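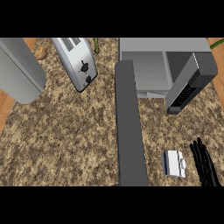
Key and entry check, Horrocks building, ground floor and first floor
The check is made twice in the year, and it covers the locks, the keys, the outside lights and what a thief can see from the street. I begin always with the keys, and most of all with the place where people put them down. On a speckled surface in beige and brown, a small brass key can lie a whole day before somebody sees it, so please use the hooks inside the office cupboard and no other place.

Checked by: Joelle Awwad
Date: Saturday, May 27, 2023
Previous check: November

1. KEYS

All keys on the list are present: NO
Comment: The list has 28 keys. One key to the side gate is missing, and the person who signed for it has moved to Osasside. I wrote to her. If the key does not come back in 30 days we change the cylinder and the tenants get new keys.

Keys carry no address: YES
Comment: Better than last time. Only colored tags now. The blue and the green are too similar in the evening light, please make one of them yellow.

Spare keys outside the building: YES, removed
Comment: There was again one under the flower pot at the back. I took it and it is in the office. I understand that it is practical for the cleaner, but the pot is the first place where anybody will look.

2. DOORS

Front door closes and locks by itself: YES
Comment: The closer is a little slow. It needed several seconds to pull the door shut, and a person can follow you inside in this time. Wait until you hear the click. If you don't know the person behind you, you may ask who he is visiting. This is not rude.

Side door bolt: REPAIR NEEDED
Comment: The bolt goes in only half. The wood has moved, I think from the wet winter. Grornell will send a man to look at the frame. Until then the upper bolt must be used every night.

Door to the bicycle room: YES
Comment: Good. The new plate covers the screws. Two bicycles were locked only to themselves and to nothing else. I put a note on both.

Letter boxes: PARTLY
Comment: Number 2 has a bent flap and a hand can go inside. We had letters from the bank taken in this street, and the police told us that with a stolen letter somebody tried to open an account. Empty the box each day, also when the flap is repaired. 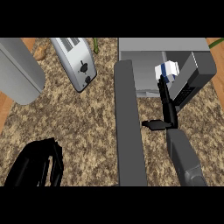

Apartment doors: PARTLY
Comment: I looked only at the doors where somebody was at home and said yes. Most have the long screws in the strike plate. On the first floor left the screws are short, and one strong kick will open it. New screws cost very little and I can bring them.

3. WINDOWS

Ground floor windows have a working lock: YES
Comment: All lock, but two were open and the rooms were empty. A window which is tilted is an open window, also for the insurance.

Nothing to climb on below the windows: NO
Comment: The garbage containers stand again below the bathroom window of the ground floor. Please push them back to the wall on the Porkano side. I have asked for this before.

4. LIGHTS AND VIEW

Light at the entrance: YES
Light at the side gate: NO
Comment: The sensor reacts only when you are already at the gate. It should see a person on the path. I turned it a bit down, and will test again after dark.

Hedge: TOO HIGH
Comment: From the street you cannot see the side gate, so a person can work on the lock without hurry. Cut to the height of the hip. The gardener wants about 200 dollars for the whole length. I find the price correct.

5. IF SOMETHING HAPPENED

Notice with telephone numbers in the hall: YES, but old
Comment: The number of the former manager is still on it. If you come home and the door is broken, do not go inside. Go to a neighbor and call 911 from there. Don't clean and don't touch the door before the police have seen it. Write down the serial numbers of your things already today, it takes one evening.

OPEN POINTS
Side gate key (Awwad)
Side door frame and bolt (Grornell)
Flap of letter box 2 (manager)
Hedge (gardener, after the birds have left)
Notice in the hall (Awwad)
Yellow tags

Next check in November. Tenants who want that I look at their own door can put a paper in the office box.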